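Dudaleck completes first round of household example gathering for Kaewkla learning system

PRESS RELEASE

Dudaleck has finished recording the first 400 examples for Kaewkla, its learning system for robot arms that handle ordinary kitchen items. The recordings cover mugs and mug trees, and will be passed to the training team at Clullalero, the company's partner on the project.

Each example is one attempt at one task, carried out by an operator who guides the arm by hand controls. The system learns from the paired record of what the cameras saw and what the operator did.
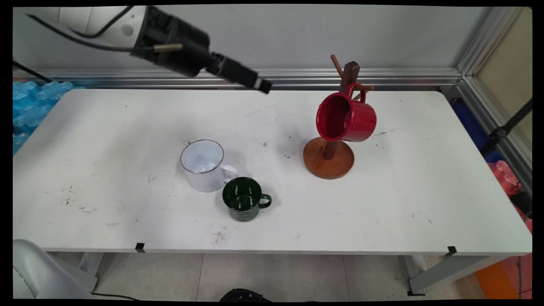

Page last updated: March 24, 2026

The tasks in this round were kept small. An operator hangs a mug on the stand, takes one off, or moves a mug from one place on the table to another. Mugs of different sizes and colours are used, enamel ones among them, and their starting positions are changed between attempts.

"We wanted plain tasks with a lot of variation in them," said Mayuree Saithong, who leads data gathering at Dudaleck. "If the mug always starts in the same spot, the system learns the spot. So the operators move things before every attempt, and they write down what they moved."

Of the 400 examples, 223 show a mug being hung or taken down. The rest are table moves. Attempts that went wrong have been kept and labelled as such — Clullalero asked for them, and they will be used to teach the system when to stop and try again.

Labelling was done in Hement, Dudaleck's own software for reviewing recordings. Two reviewers look at every example and mark the start and end of each step. Where they disagree, a third reviewer decides.

"The labelling took longer than the recording," said Oğuzhan Erdem, who runs the review team. "We rewrote the guide 3 times. The hard part was agreeing on when a grasp begins."

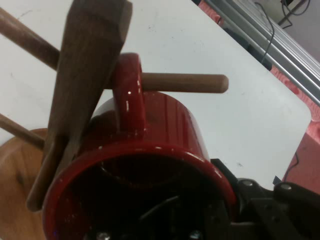

Kaewkla takes in pictures from more than one camera at once, and the training team gives particular weight to the one at the wrist. A fixed camera shows the layout of the table but can lose small details behind the arm. The wrist view shows how the gripper meets the mug, in some cases reaching into its opening, and where the peg passes through the handle. Shiny glazes remain difficult, as bright reflections along the side of a red mug can be mistaken for an edge.

"Glare is a real problem for us and we would like more of it in the data," said Pilar Saavedra, head of training at Clullalero. "A kitchen has windows and lamps. We can't ask people to buy matt mugs."

A second round of about 280 examples is planned, using bowls and small jugs. Ratree Kamolrat will manage the recording schedule. Dudaleck expects to report on both rounds in November.

Companies and university groups wishing to discuss access to the recordings should write to Kanokwan Saithong at the Dudaleck press office.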